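10/02/2019 | By Hawi Endale
28 shares | 2 comments

Skorent teleop kit, quick review. Two arms, two hand controllers, one very long manual. Skip to the pairing page.

Been showing it soft stuff, cream-colored cloth mostly. Hard on purpose. 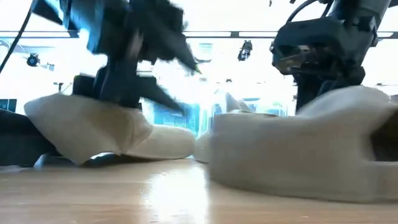
Setup took about 20 minutes. Controllers are light, lag is fine once you slow down. Left stick drifts a bit – recalibrate before every sesion. Replay is the best part, trim a bad demo and keep going.

Downsides: no force feedback. You grip by eye and thats tiring with anything thick or folded.

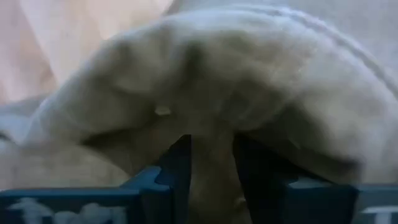

Wrist view helps a lot there, wish it was bigger on screen. Export to Zillon worked first try. Would buy again, but get the spare finger pads.

Contact | © Wostau | Back to top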